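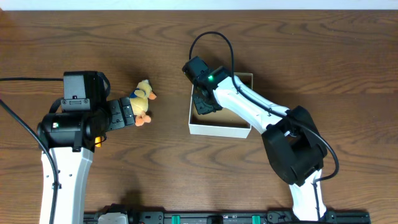

Viel Maserung, wenig Farbe: Holz bestimmt den Ton an diesem Tisch.

Die Platte ist das Erste, worüber Dougal McIver redet, wenn man ihn nach Spielzeug fragt. Er redet lange darüber. Ein Spielzeug, sagt er, sei höchstens so gut wie die Fläche, auf der es stehe, und die meisten Leute kauften erst das Spielzeug und stellten sich dann die Frage nach dem Tisch.

McIver betreibt in Imodmont eine Werkstatt für Tische, an denen gespielt wird. Gelernt hat er den Bau von Küchen. Vor zwölf Jahren kam eine Kundin mit der Bitte, ihr einen alten Esstisch so herzurichten, dass ihre Kinder daran spielen könnten, ohne dass sie jedes Mal ein Tuch auflegen müsse. Er schliff die Platte ab, ölte sie dreimal und brachte sie zurück. Danach kamen die Nachbarn.

Inzwischen verlässt fast kein neuer Tisch mehr die Werkstatt. McIver arbeitet mit alten Platten, die er bei Haushaltsauflösungen rund um Zondport kauft. Für eine gute zahlt er bis zu 300 Euro, für den fertigen Tisch verlangt er nahezu 2000. Das ist viel Geld für ein Möbel, an dem gekleckert wird. Er weiß das und senkt den Preis trotzdem nicht.

Entscheidend ist die Maserung. Braunes Holz mit dunklen Linien verzeiht einiges — eine Schramme verläuft sich darin, ein Rand vom Becher auch. Auf hellen, ruhigen Platten sieht man nach einem Winter jede Spur. Wo das Holz Bögen und Wellen zeigt, schleift McIver vorsichtiger, weil die Fasern dort in wechselnde Richtungen laufen und leicht ausreißen. Die geraden, feinen Streifen am Rand einer Platte sind einfacher. Damit fängt er an.

Fergus Hepburn sieht die Sache von der anderen Seite. Er leitet in Baird einen kleinen Laden für Holz- und Plastikspielzeug und hat bei McIver zwei Tische gekauft, die zwischen den Regalen stehen. Kinder dürfen daran alles ausprobieren. Hepburn hatte mit Macken gerechnet und hat sie bekommen. Alle paar Monate reibt er die Platten mit Hartöl der Marke Jarkier ein, immer abends nach Ladenschluss, damit sie über Nacht ruhen können.

Was ihn überrascht hat, war die Wirkung auf den Verkauf. Ein gelbes oder orangefarbenes Teil fällt auf braunem Holz sofort auf, sagt er, auch wenn nur ein Stück davon hervorschaut. Auf den bunten Kunststofftischen, die er vorher hatte, gingen kleine Sachen unter. Abends fehlte dann immer etwas. Heute braucht er zum Einräumen 30 Minuten und ist meistens vor 1730 fertig, wie er die Uhrzeit aus alter Gewohnheit ohne Doppelpunkt schreibt.

Für den Hausgebrauch raten beide zu wenig Aufwand. Krümel mit der Hand abstreifen, dann ein feuchtes Tuch, entlang der Maserung. Kein Scheuermittel. Stehendes Wasser gleich aufnehmen. Wachsmalstifte lassen sich mit etwas Öl lösen, Filzstift geht oft erst beim nächsten Schliff weg.

Im Februar nimmt McIver keine Aufträge an. Die Werkstatt ist schlecht geheizt, und das Öl zieht bei Kälte zu langsam ein. Er fährt dann über Land und sieht sich Platten an.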